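10 min read
10th September, by Desta Gashaw

Chapter 2: Why Things Bend

I failed my first physics test, and I blame a garden hose. The question asked why a ribbed hose curves so easily when a smooth one kinks, and I wrote half a page about water. Water! 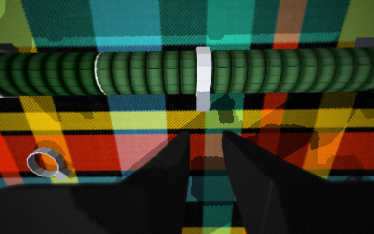 My teacher, Ademir Barbosa, gave me a 2 and told me to go home and bend things — rulers, straws, my sister's hairband. I did it all through March and I've never really stopped.

So grab something bendy before you read on. We'll start with springs, which are the friendliest case (pull twice as hard, get twice the stretch, up to a point).

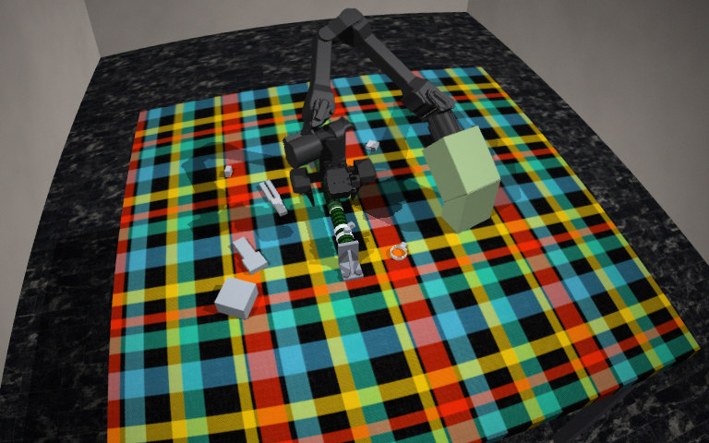 2.1 Stretch and Push Back

Hang a small weight on a spring and mark where it stops.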